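Asamoah Family Room - where we've got to
Progress report to the Givau Fund, May 2026
From Kwadwo Yakubu, play and practice lead

Hello again, and thank you for being so patient with me over the paperwork. The last report I sent you was in March and it was mostly about paint, so I'm glad to have something more interesting to tell you this time (although the paint is finished too, and it looks great!).

A quick catch-up for anyone at the Fund who is reading about us for the first time. Your grant pays for the practice kitchen in the family room at Asamoah, the old shop unit we rent on the Maredau side of the market. Families come in to cook, eat and clean up together, and a good number of the adults are getting back into kitchen jobs after an illness or a long time in the hospital. The little ones come along too, so everything we set out has to work for a four-year-old and for somebody's grandfather on the same morning.

The room

The built-in part is done. We have the long counter, the sink at the lower height and the two tables. I went back and forth on the tables for weeks, and in the end I picked the brown-gray top over the white one, mostly because white plates on a white table are hard going for people whose eyesight isn't great. Our occupational therapist had been telling me this from the start, so I owe her a coffee.

The floor took longer than planned. The fitters from Zolthorpe found a soft patch by the back door and had to lift a section and start over, which cost us 6 working days. They were good about it and didn't charge extra for the labor, but it did push our first family session back and I had to call everybody on the list to move them. Two families couldn't make the new date and have been booked in for the next block.

What we bought

Most of the equipment money has gone on ordinary kitchen things, and I have tried hard to keep it that way. I looked at the therapy catalogs and the prices made me want to lie down. A mug is a mug! We shopped at the market, at the thrift store and at the restaurant supply place, and we came in $90 under on the small items line. I'd like to ask if we can move that $90 over to storage - more on that further down.

I also wanted things that don't all match. At home nobody has a perfect set of everything, and sorting out which mug is yours is half the conversation at our tables. So we have a real mixture of colors, which has turned out to be handy when you're giving directions to someone who is still finding their words again. "Can you pass me the pink one" is a lot easier to follow than "can you pass me the third one along."

The play food was the one thing I wasn't sure about. I thought the adults might find it silly. What happened is that the kids took it over straight away, and the adults joined in with them, and now the corn and the rest of it get put away and brought out along with the real dishes. It doesn't spoil and it doesn't roll off to the fridge and get forgotten, so I've stopped worrying.

How the sessions run

We're holding 2 sessions a week, one in the morning and one after school. Each has room for 4 families. They start with setting the table, then there's something simple to make (soup, flatbreads, a very popular fruit salad), and then the part I care about most, the putting away.

I know putting away sounds dull in a funder's report. But reaching up to hang a mug by its handle, or sliding a plate between two pegs so it stays upright, takes grip and balance and a bit of planning, and people can see for themselves how they're getting on. One of our dads told me he now does the drying rack at home every night and his wife has been banned from helping. I was so pleased I wrote it on my hand so I wouldn't forget to tell you.

We lay the tables out in much the same way each time, so regulars know where to look, and then we change one or two things to keep it interesting.
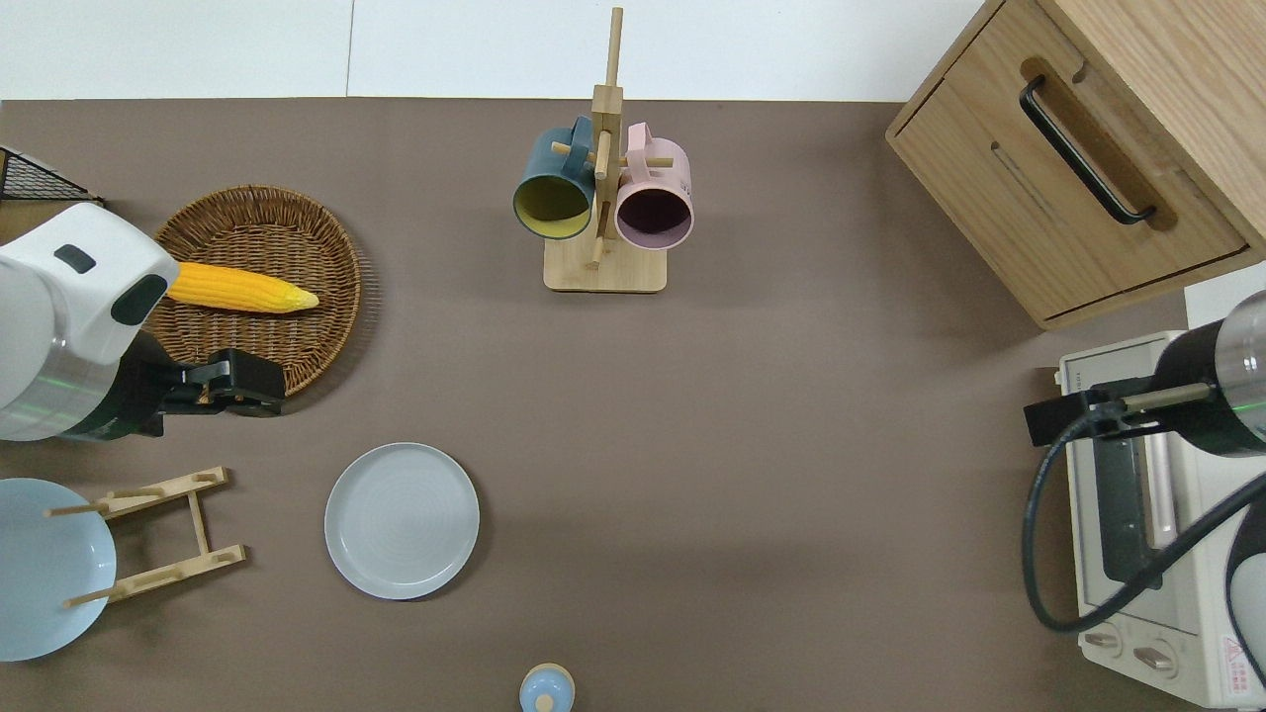

Practice table: mug tree, plates, dish rack and the basket with the toy corn.

The mug tree is probably the best value thing in the room. The arms are short, so you do have to aim, and a mug with a big handle is a good place to start before moving on to the smaller ones. The wooden rack is doing well too, although I'd like a second one so that people aren't waiting for a turn. Baskets we could always use more of.

What hasn't gone so well

Storage. I had one cupboard in the plan and it was full by the end of the first week. At the moment the spare plates are living in boxes under my desk and I kick them every time I sit down. A tall shelf unit with a door that locks would sort it out, and that's what I'd like the $90 for, with the rest coming out of our own funds.

The after-school session is also noisier than I expected. The room echoes, and a couple of the adults have found it tiring. I'm trying felt pads under the chairs and a rug in the reading corner first, and if that doesn't help I'll get a price for some panels on the ceiling. I won't be asking you for that money.

And I'm behind on the feedback forms. People are happy to talk to me but they don't love filling in a sheet, so I've started sitting down with each family over a cup of tea and writing it up afterward. It's slower, but I'm getting much better answers. You'll have these with the next report.

Next steps

Over the next few weeks I'll finish the labels on the drawers (words and pictures both), get the shelf unit in if you say yes, and open the booking list for the second block. I'd also love one of you to come and see a session. Mornings are calmer, and there will be soup.

Please let me know about the $90 when you get a chance, and call me if anything in the attached budget sheet doesn't add up.

With thanks,
Kwadwo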